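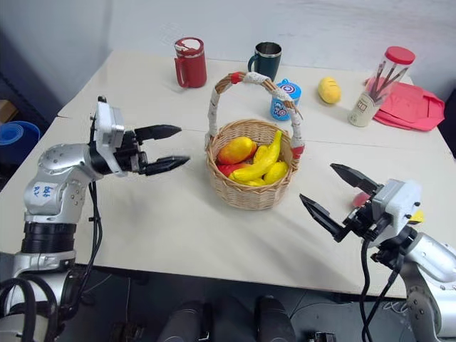
Panier en osier rond : l'anse tient ou pas ?

desmet_d
Posté à 21 h 14
Je cherche un panier rond, osier clair, avec la grande anse en arceau, pour le pain et les œufs. Chez Skomgate ils le vendent 19 euros « tressé main, garanti solide ». Garanti par qui ? L'anse est enrubannée de blanc, avec du rouge aux attaches et en haut. Moi, un ruban à cet endroit, ça me fait penser qu'on cache une agrafe.

Clo173
J'ai le même genre depuis deux ans, acheté à la foire de Clunstead. Le ruban c'est pour la main, l'osier nu ça pique. Rien à signaler.

jelle.stevens
Deux ans à porter quoi ? Trois croissants ? Le mien a lâché en mai avec des pommes de terre dedans. Sous le ruban : 2 agrafes et un brin fendu.

Clo173
Des pommes de terre dans un panier de table, aussi...

desmet_d
Sauf que la fiche dit « marché et jardin ». Donc les patates, c'est prévu - en théorie.

vannerie_du_soir
Regardez si les montants de l'anse descendent dans le tressage jusqu'au fond. S'ils s'arrêtent au bord, passez votre chemin. Le ruban ne prouve rien, ni dans un sens ni dans l'autre.

jelle.stevens
Pas d'accord, une anse propre on la laisse voir.

desmet_d
Bon, j'irai tirer dessus en magasin. Quelqu'un a essayé ceux de Vaken ?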